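[shed-robotics] Re: Arm build, cable loop and soft objects
From: Siham Zaki
Date: 20 Sep 2022

Sorry for the slow answer, been flat out and only had the bench for an hour at a time. Replying to the bits I can.

Moataz Shehata wrote:
> Read through your first post twice and I'm still not clear on a few things.
> Did you end up keeping the cable on the outside of the arm or is it going
> through the links? Mine went inside and it chafed at the elbow, had to
> pull the whole lot out again. Also what are you doing for the soft stuff?
> My fingers close fine on a block of pine but anything squashy and the
> current never spikes, so it just keeps closing until the supply browns out.
> And is that the Hondel supply or the Rernolier one? I've had both and would
> not go back to the Hondel.

Cable first. Outside, one big loop off the wrist down the left side of the arm. Tried inside for one evening and gave up. The loop looks daft but I can get at it with a pair of sidecutters and not take the elbow apart. Biggest worry is it snagging on something on the bench when the wrist rolls all the way over, so I've put a software limit on roll for now. Will take the limit off when I've found a better clip. The ones from the hardware shop are too stiff, they hold the cable but then it pulls on the conector.

Supply is the Rernolier. The Hondel is running the bench light, about all I trust it with.

Soft stuff is the part I've spent the most time on. Same as you, current limit alone was useless. What I do now is close to a set position for each object, then creep. 7 steps at the slow rate, checking position error after each one, and stop when the error goes over the threshold. If it gets through all 7 and nothing's pushed back, call it a miss and open. Threshold is 226 in raw counts at the moment, don't copy that number, it'll depend on your gearbox and how tight you've done up the finger plates. I started at 400 and it mashed everything flat.

Bench and wrist cam, kitchen setup:

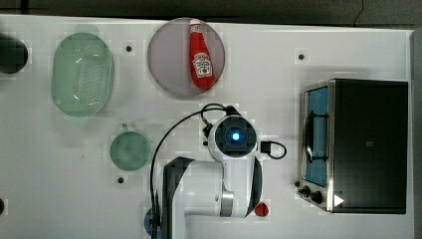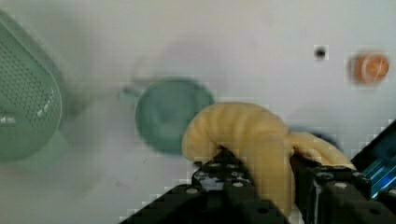 Moataz again, from his second mail: looks like you're grabbing the banana side on, and that's the bit I can't get to work, mine rolls out every time I lift. Are you picking the angle by hand or is the wrist camera working it out? And do you find the curve matters, as in which way up it's lying?

By hand for now. I drive it over with the game controller, line it up on the wrist view, press go and the close routine takes over. Camera isn't deciding anything yet. I had a go at fitting a line through the yellow blob and taking the angle off that, works fine on a straight thing like the ketchup bottle, but a curved one throws the line off and the fingers come down crooked. Slaoui's old script on the list archive does it with the outline instead, haven't tried it, if anyone has it running please shout.

Curve matters heaps. I go for the middle and keep the fingers low before closing. If I come in too high it squeezes out the bottom, same as a wet bar of soap. Yours rolling out on the lift might be speed and not angle — drop the lift rate to a quarter and see. Also check both fingers are meeting in the middle, one of mine was leading by a couple of mm for weeks and I blamed the code.

Rest of the list, quick:

Finger plates. The ones I've got are the Iken pattern with all the holes, so you can move the pads. Bolts work loose though. Threadlocker, the blue one, and go round them again after the first day.

Colander. Haven't got a decent grasp on it at all. Rim pick sort of works from the long side but then it swings. Open to ideas. The cup is easy by comparison, one finger in and one out, forget the handle.

Toaster oven. Moataz asked off list if I'm going to have it open the door. Would like to, not yet. The arm would need to come at it from the middle of the bench and I'm running out of reach on that side. Might shift the base over instead of the oven, but then all my saved poses are rubbish and I have to teach them again. Putting that off.

Logging. Someone asked for the files. I've got 2032 close attempts in a csv, position, current and whether I marked it good or bad. The good/bad column is me hitting a key so there's a few wrong ones in there where I hit it late. Will put it up once I've fixed the column names, they're a mess, half of them are called test.

Does anyone have a spare set of soft pads in the thinner rubber? Happy to pay postage or swap for bearings, I've got a jar full of the little flanged ones. The thick pads are great for the cup and hopeless for getting under anything lying flat on the bench top. I tried bicycle tube cut to size and it's not bad but teh glue lets go when the shed gets warm.

Off to pick up the kids. Will look at the mail again tonight.

Siham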